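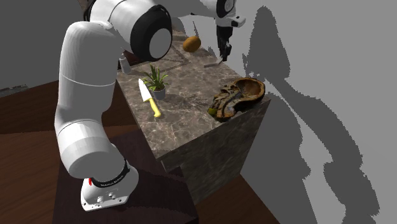 Figure 6.1 A simulated arm above a kitchen counter, with the gripper over a slender object at the back of the countertop.

Chapter 6
Teaching by Demonstration

Chapter 5 treated motion as something the programmer writes down: a list of poses, a speed for each segment, a rule for opening and closing the fingers. That method serves well when parts arrive in the same place every time. It serves poorly on a kitchen counter, where a knife, a potted plant and a bowl may stand anywhere and the arm must reach among them. In such settings it is often easier for a person to show the task than to describe it.

This chapter covers two ways of showing. In hand guiding, also called kinesthetic teaching, the instructor takes hold of the arm and moves it through the task while the controller records joint positions. In teleoperation, the instructor stands apart from the arm and drives it with a second device, such as a handheld controller, a 3D mouse or a smaller leader arm. Hand guiding requires a physical robot. Teleoperation works equally well with a simulated one, and the laboratory exercises in this chapter are carried out in simulation for that reason.

6.1 A first demonstration

Consider the task of picking up the slender object in Figure 6.1. The operator must bring the gripper over the object, turn the wrist so that the fingers close across its narrow side, lower the gripper, close it and lift. An experienced operator performs these steps as one movement and may not be able to say where one ends and the next begins. The recording nevertheless contains all of them, and much of Section 6.3 concerns how to find the boundaries afterward.

Every demonstration also carries the habits of the person who gave it. In a course trial at the Mosquera Institute, Yurani Guzmán collected 200 teleoperated demonstrations of a single pick task from 2 groups of operators. Members of the first group had practiced beforehand; members of the second had not. The unpracticed operators paused often just above the object — a pause that the trained policy later copied. Her data set, distributed with this book under the name Grevo, is used throughout the chapter.

6.2 What to record

At a minimum, a demonstration consists of joint positions, gripper state and a time stamp for each sample. Most laboratories also store camera views and the raw commands sent by the operator. The commands and the resulting motion are seldom identical, and students should keep both. The Flevel simulator saves them in separate files by default; users of Bronach must turn on command logging before the session starts.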